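Comparing Two Grip Settings on the Skellel Hand
Last updated: December

The procedure applies to all Skellel hands run from the Piltis controller. Complete it before any serving task is recorded.

1. Load the low-force profile and set the finger closing limit to 67.
2. Place one cup within reach of the left hand and hold for two minutes.
3. Repeat with the standard profile. Enter both results on form 2139.

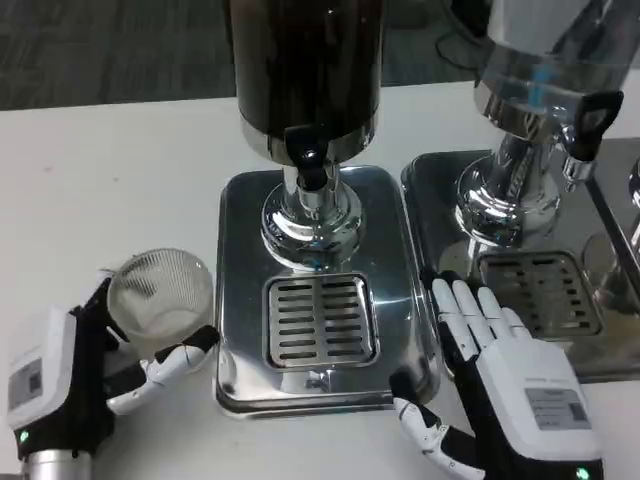
Grip height affects the comparison more than closing speed. Fingers should curl around the lower side of the glass, as on the ribbed cup beside the drip tray - a higher hold may bring the hand too close to the tap. Keep the other hand open, palm down, until the hold is complete.

Contact: Sioned Rowlands, ext. 592
Back to top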